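Galta pond & fountain help board

Print this page | E-mail this to a friend

Floating fountain trips the GFCI after 11 minutes, every time

Heriberto Gallegos
Ok so I have a floating fountain on a small pond, half horse motor, worked fine all last summer. Pulled it in December, stored it in the garage, put it back two weeks ago. Now it runs 11 minutes and the GFCI trips. Reset, same thing. Cord is 14 gauge, the one it came with. 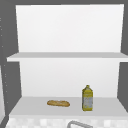
Already tried a diffrent outlet. Cleaned the intake screen, lot of string algae in there. No change. Lights are on a seperate plug and those are fine. Do I need a new motor or what? Don't want to spend the money if its just the cord.

pondrat_rusholm
Had this. Bad seal. Buy a new one.

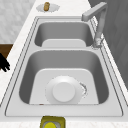 Cervantes Pump Repair
Don't buy anything yet. Tripping after a warm-up usually means water getting in someplace, motor seal or the cord splice. Unplug it FIRST, at the outlet, then pull the float in. Run the whole cord through your hand. Nicks, chew marks, soft spots. Muskrats love these things.

Cord looks ok? Meter from each hot pin to ground, should read open. Any reading at all and it's leaking to ground, cord or motor. Do it right after a trip, while the motor's still warm. Cold it can test fine and fool you.
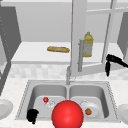 Also check the oil if yours is an oil filled motor. Milky = water got past the seal. A seal kit is a lot cheaper than a motor but you have to do it before the windings go. Don't swap in a regular breaker to get around the GFCI, people swim in ponds, dogs too.

nultilbridge_nan
how long is your run from the house?? mine was almost 3000 hrs on the motor and it was the plug end, all green inside. cut it off, new plug, been good since. worth a look before you take the motor apart

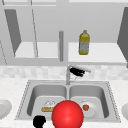 and put dielectric grease on the new one, the little tube is plenty

Last updated: May 19, 2019

We use cookies to keep you signed in. By staying on this site you agree to our cookie policy. OK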